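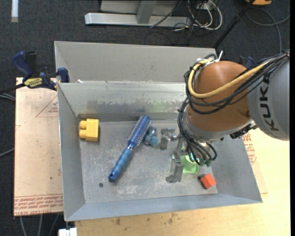

Une brosse à cheveux bleue et une brique jaune dans un bac gris.

Jeudi, 22 h 40
Par Ostrowski

Troisième semaine de tri chez ma mère. Je note tant que je m'en souviens, parce que la semaine dernière je n'ai rien écrit et j'ai déjà oublié ce qu'il y avait dans le buffet du couloir.

Arrivé à neuf heures avec le pain et les sacs. Il faisait froid dans la maison, la chaudière s'était remise en veille. J'ai gardé mon manteau jusqu'à onze heures. Commencé par la salle de bains, que je croyais finie en une demi-heure. Il a fallu la matinée. Derrière la baignoire il y a un placard dont j'avais oublié l'existence, avec des serviettes, des flacons, des rouleaux de papier peint et une boîte à chaussures pleine de bigoudis. Les serviettes sont parties au refuge pour chiens, ils en demandent toujours. Le papier peint, je l'ai gardé un moment sur la table de la cuisine sans raison, puis je l'ai mis avec les cartons pour la déchetterie. C'était celui de ma chambre, les petits voiliers.

Les brosses et les jouets sont plus difficiles que les meubles. Pour un meuble, on prend les mesures, on demande à la famille, on donne ou on vend. Une brosse à cheveux ne se vend pas et ne se donne pas. On la jette ou on la garde, et on se sent bête dans les deux cas. J'ai gardé celle en écaille qui était sur sa table de nuit, les autres non.

Déjeuner debout, soupe en brique et fromage. Le dépôt Wirkden a téléphoné pour l'enlèvement de l'armoire. Ils peuvent venir en début de semaine, mais elle doit être démontée et descendue au rez-de-chaussée. L'escalier fait 86 centimètres de large au tournant, j'ai mesuré deux fois. Les portes passent, les côtés aussi, le fronton je ne sais pas. Le monsieur m'a dit que dans ces maisons on sortait parfois par la fenêtre, avec un supplément. J'ai dit que je rappellerais.

L'après-midi, le grenier. J'y suis resté jusqu'à ce qu'on n'y voie plus. Les papiers sont dans des valises, et les valises sont sous les rideaux. Trouvé les quittances de loyer de la rue de la Gare, attachées par année avec de la ficelle de cuisine, et les bulletins de mon frère. Pas les miens. Trouvé aussi 49 cartes postales dans une enveloppe kraft, le nombre était écrit dessus au crayon, de sa main. Presque toutes viennent de la mer. Je les ai lues assis sur la malle, on y parle du temps et de ce qu'on a mangé. Je les garde, elles ne prennent pas de place.

La machine à coudre est lourde comme un poêle. Descendue seul, marche par marche, mauvaise idée, j'ai le poignet droit qui tire. Elle marche encore, j'ai fait tourner la roue à la main. Ma nièce la veut, elle viendra la chercher avec la remorque si le temps le permet.

Pour le courrier, j'ai fini par appeler Cistarance à seize heures. Après l'attente habituelle, on m'a expliqué que le contrat de la maison ne pouvait pas être arrêté avant la remise des clés et que le traitement pouvait prendre jusqu'à 6 semaines. J'ai demandé une confirmation écrite. Il faut l'acte, une copie de la pièce d'identité et un formulaire qu'ils envoient par la poste. Je leur ai donné mon adresse à moi, pas celle de la maison, en épelant.

Refermé les volets à dix-huit heures. En passant au jardin j'ai vu que les perce-neige étaient sortis sous le noisetier. J'en prendrai une motte au printemps, quand les feuilles jaunissent, c'est comme ça qu'elle faisait.

Pas beaucoup parlé en rentrant. Mangé des pâtes. Il reste la cave, la moitié du grenier, et la cuisine que je garde pour la fin, vu qu'il faut bien se faire du café. Samedi mon frère vient m'aider pour l'armoire. Penser à la visseuse, au ruban adhésif, aux couvertures.

3 commentaires

mirabelle54
J'ai vidé la maison de mes parents l'an passé. Pour le fronton, regardez derrière, souvent il tient par deux chevilles et se sépare en deux. Bon courage pour la cave.

Drirkano
Chez nous les cartes postales ont fini dans un album et les petits-enfants les regardent plus que les photos. Gardez aussi l'enveloppe, avec son écriture.

lecteur du soir
Les perce-neige, il vaut mieux les déplacer juste après la fleur, sans attendre que tout soit jaune. Et ménagez ce poignet.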